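Review: Flillari 5, trajectory and labeling software for hand-held gripper demonstrations

Reviewed by Wai-kit Lau
6 June 2024

We record demonstrations with two hand-held grippers and train bimanual policies on them. For the past year we ran our own scripts for everything between the video files and the training set: calibration, camera tracking, finger width, time sync, trimming and labels. The scripts worked when the person who wrote them was in the building. In spring we bought a Flillari license and moved one full task over to it. This review covers what happened with that task. It doesn't cover the teleoperation module, which we have no use for.

The license costs 900 a year per workstation. There is a free version, but it stops you from exporting more than a handful of episodes per project, so it is only good for looking at the menus.

The task we used

The task is opening a two-door cabinet and getting at what is inside. Each hand takes one door. It sounds simple and it is a good test of this kind of software, for two reasons. The doors are large and plain, and when they swing they fill most of a fisheye view with a surface that is moving while the tracker would like to believe it is fixed. And the two hands have to agree in time and in space, so any error in the relative pose between the grippers shows up in the policy as doors that get pulled against their hinges.

Pei-shan Kan and Cheng-en Liu did the recording. The set came to 1,689 episodes, of which our old scripts kept everything except 563. Those 563 had been thrown out mostly for lost tracking. I wanted to know how many Flillari could save.

Installation

It runs on Linux only. The installer brings its own Python and its own copy of the video libraries, which takes up disk space but meant we had no conflicts. It asks for a GPU for the tracking step and will run without one, very slowly. Setting up the license server took me most of an afternoon. The instructions leave out that the port has to be open in both directions. Support answered the same day and told me, and as of this writing the page has still not been changed.

Calibration

You give it a checkerboard video per camera and it fits a fisheye model. The fit was as good as ours and took less fiddling. It then draws the usable image circle and lets you adjust the mask by hand. You also paint a mask over the fingers and over the strip at the bottom of the image where the operator's own fingertip can show up. I recommend doing this with care. With a loose mask the tracker picks up features on the gripper body, which never move relative to the camera, and the estimated path shrinks.

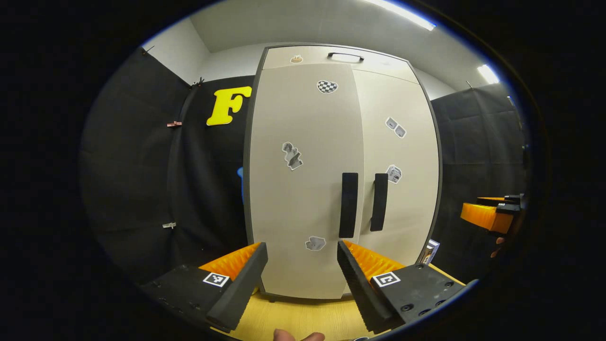
Finger width is read from the square markers on the fingers. You enter the marker size, point the software at one video where the gripper opens and closes fully, and it works out the range. When a marker is hidden for a short time it interpolates, and it flags the stretch in yellow on the timeline so you can decide whether to believe it. Our scripts interpolated too but never told anyone. I consider the yellow flags the most useful small feature in the package.

Tracking

Flillari builds a map from one slow scan of the room and then localizes every episode against it. What matters most is how much fixed texture the cameras can find. Plain doors and pale walls give it very little. Stickers help, with one catch: stickers on a door travel with the door. In the default settings the tracker trusted them for too long, and in many episodes the camera path bent just as the doors began to swing.

There is a setting called "moving region rejection," off by default, that fixes most of this. You mark the door area once in the scan and the tracker stops using those features as anchors. So-ying Pan found it in the advanced tab. With it turned on, the paths straightened out and the opening part of the motion looked right when we played it back over the video. I don't understand why it is off by default in software sold for manipulation work.

With rejection on, it recovered a good share of the episodes our scripts had dropped. I am not giving a percentage. We loosened the blur threshold partway through and the two runs can't be compared fairly. The ones it still lost were mostly cases where a door was very close to the lens and covered nearly everything else.

Relative pose between the two grippers comes from both cameras being localized in the same map. When the other gripper is in view, Flillari can also use its marker as a check. The check is a warning only. It doesn't correct the pose. I would like it to, or at least to have the option.

Time sync

Sync is done from the audio or from a displayed code. We used the audio. It was fine. In a few episodes it locked on to the wrong clap, and the timeline makes this easy to spot because one hand visibly leads the other. Dragging the track by hand fixes it, and the change is saved as an edit and not written over the original file.

Labeling

Each episode can be cut into phases with start and end marks. You define the phases yourself. Ours are approach, grasp handles, pull, release and retreat. There is an automatic proposal based on finger width and speed, and for grasp and release it was close enough that the person checking only had to nudge the marks. For the end of the pull phase it was poor. It waits for the hands to stop, and people don't always stop, they let go while the door is still moving. Chih-ming Yu ended up placing that mark by hand for the whole set.

You can also attach object notes to an episode: what is on the shelf, which side, standing or lying. The fields are free text, with search. I would have liked a fixed list, as we now have three spellings of "bottle."

Keyboard shortcuts are good. Scrubbing is smooth with one video and a bit rough with two side by side. If you leave the 3D view open at the same time it drops to a slideshow on our older machine.

Export and training

It exports to the common array formats, with images cropped or full circle, at a rate you choose. Action labels can be absolute, relative to the current pose, or relative to the other hand. We used relative to the current pose, with the other hand's pose as an extra input. The output loaded into our training code after I renamed two keys.

We trained the same diffusion policy on the old export and the Flillari export, with the same settings. The Flillari one pulled both doors more evenly and tripped our force limit less often. Some of that is certainly from having more episodes. It still misses a handle now and then, and when it misses it keeps going through the pull as if it had hold of something. That is our problem to solve and no fault of the software.

How it compares

We tried Skado for a short time last year. It has a nicer interface and much better plots, but it wants one gripper per session and you have to merge the two hands yourself. For single-arm work I would look at it first. Tirner is cheaper and handles export well, and its tracker had a hard time in our room.

What I liked
- Interpolated stretches are shown and can be reviewed
- Edits never touch the original files
- Moving region rejection, once you know about it
- Relative action export without extra code
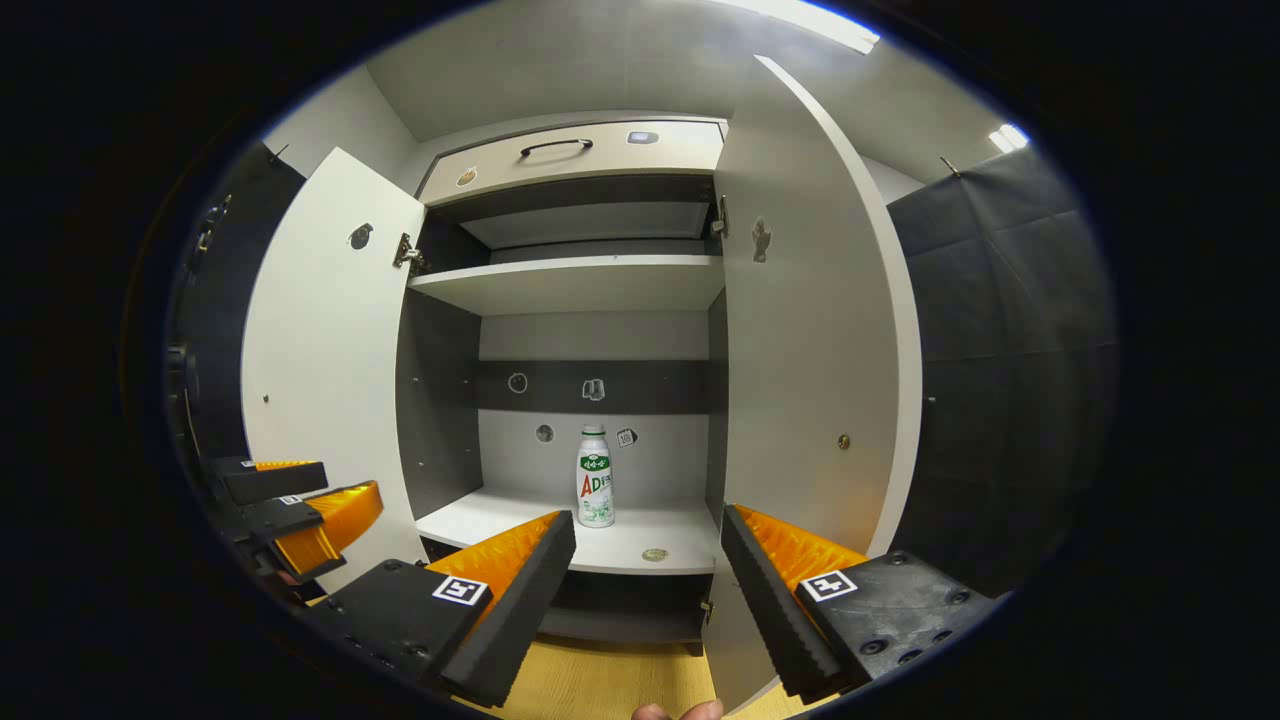 What I didn't like
- Important settings are hidden in the advanced tab
- License server instructions are incomplete
- The cross-gripper marker check can't correct anything
- Phase proposals are weak when the hands don't stop
- No fixed vocabulary for object notes

Who should buy it

If you record with two hand-held grippers and have more than one person touching the data, it is worth the money. If you have one gripper and somebody who likes writing scripts, keep the scripts. We renewed for one workstation and are leaving the second until July, when the next version is due. The release notes say the advanced tab is being reorganized. I'll run the cabinet set through it again then and add the results at the bottom of this page.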